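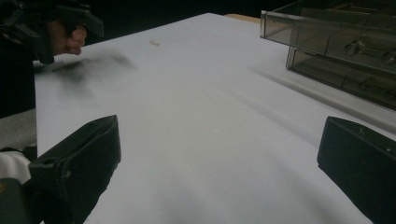 White table, two grippers, one small white piece, drawers at the back right.

Thread on how we collect examples for the tidying model, for the people who asked after my last post. It's long. Mute me if you need to.

The job is called Flergate. A learning system is meant to pick up small parts from a table and put them away in a set of plastic drawers. It learns by copying people. So people do the task with hand-held grippers, the cameras on the grippers record it, and the recordings are what it trains on.

I'm one of the people doing the task. I also sort the recordings afterwards, so most of this is about sorting.

We have 2660 recordings in the set at the moment. One recording is one go: start with the part on the table, finish with the part put away and both grippers back near the front edge.

Of those, 519 are marked "do not use". I'll go through why, as that was what most of you wanted to know.

Biggest group: the person drifted off the task. They put the part away, then nudged it, then had another look, then shut the drawer again. The model copies the fiddling too. If you train on enough of it you get a robot that can't leave a drawer alone.

Second group: speed. You do the same thing thirty times and by the end you're whipping the gripper across the table. In the recording the finger turns into a dark smear for a few frames. One or two frames like that are fine. A whole reach like that gives the model very little to go on.

Third group: stopping to think. Someone reaches out, hangs there for four seconds deciding which drawer, then carries on. To the model the hanging about is part of the job. We now ask people to decide before they press record.

Smallest group is plain faults. Battery went, storage card full, left and right recordings not lined up in time. Those get thrown out by a script called Javine before I ever see them. Everything else is by eye.

On the table surface. We use white because dark parts show up well on it. White parts don't, and we have a lot of white parts. Kenta Takagi wanted to drop them from the list. I wanted them kept, as people own white things. They stayed in.

The cost of that is that small pale pieces take more examples than anything else. A black clip seemed to be learned after a fairly short run. The little pale pieces needed far more, and the model still reaches short for them.

Shadows. I used to move the lamp to get rid of them. I've stopped. A kitchen table or a workbench has shadows all over it, and the first model we trained on clean light went wrong as soon as someone stood by the window. Now we leave them in and shift the light every so often so they don't always fall the same way.

The drawers are the see-through grey kind with a knob on the front. They're harder than solid ones. You can see shapes behind the front, and early on the model went for things inside a closed drawer as though the plastic wasn't there. More examples with the drawers full sorted out some of it.

We move the drawers too. Left side, right side, back, turned a bit. If they sit in one place for a week the model learns the place and never learns to look.

I have a list for this, taped to the wall. It has 19 starting layouts. You do a set of 30 on one layout, then swap. Before the list we just told people to "mix it up a bit" and they'd move the drawers a couple of inches.

Two hands are a separate headache. For most parts you only need one gripper, so what does the other one do? If it wanders, the model's wanders. The rule is that the spare gripper stays open and still over the near side of the table until it's needed. It's dull to do and your shoulder knows about it by the afternoon.

For the drawers you do need both. One steadies the unit, the other pulls. People new to it try to do it all with their stronger hand and the whole unit slides towards them. I keep some of those, if they recover well. A good recovery is worth having.

That took me a while to accept. I began by binning every recording with a slip in it. Then the model had never seen a slip, so when it dropped something it carried on to the drawer with nothing in its fingers and "put it away". Now a drop followed by a clean second try goes in, with its own tag.

A drop followed by a hand coming in to help does not go in. Tools only. It's very hard not to just pick the thing up.

Someone asked about pay and hours. We do two hours in the morning and two after lunch, with a break every set. More than that and the recordings get worse. I checked this by going back over the bad ones and looking at the time of day. The last half hour before lunch was terrible, mine included.

Someone else asked if it's boring. Yes, quite often. I listen to the radio. Talking is fine as we don't keep the sound.

The tagging is the slower half. For each recording I put down the layout, the part, which hand, whether there was a slip, and keep or don't keep. Then Sugiyama, which is our name for the checking machine in the corner, pulls out a few at random for a second person to tag without seeing mine.

We disagree mostly on "hesitation". I call it at two seconds. Kenta calls it when it looks like hesitation. We've agreed to write down the start and end of the pause and argue about the limit later.

One change I'd make if we began again: tag on the same day. In June we had a pile of untagged recordings and I was looking at my own hands doing things I had no memory of, trying to work out whether I'd meant to.

Another: write down which person did each go. We didn't at first. People have habits. I come at things from the left in a curve, and for a while so did the model. It was odd to watch. More people on the job flattened that out, but we can't go back and balance the early ones.

How well does it work? Dark parts into an open drawer, good. Dark parts into a closed drawer, fair. Pale parts, poor but getting better. Two parts touching each other, I wouldn't show you yet.

Next up is a second table at Jurkari, with a wood top and no sheet, to see how much of this it has learned about tables and how much about our table. I expect it to do badly the first time. We'll record a few sets there and mix them in.

To the person who wanted the layout list: I'll type it up. It's in biro at the moment and layout 7 has been crossed out and redrawn twice.

To the person who asked what gloves to wear: we don't wear any. Plain sleeves, pushed up if they're loose, as cuffs catch on the drawer knobs.

Replies are open until tea. After that I've got a set of pale ones to do.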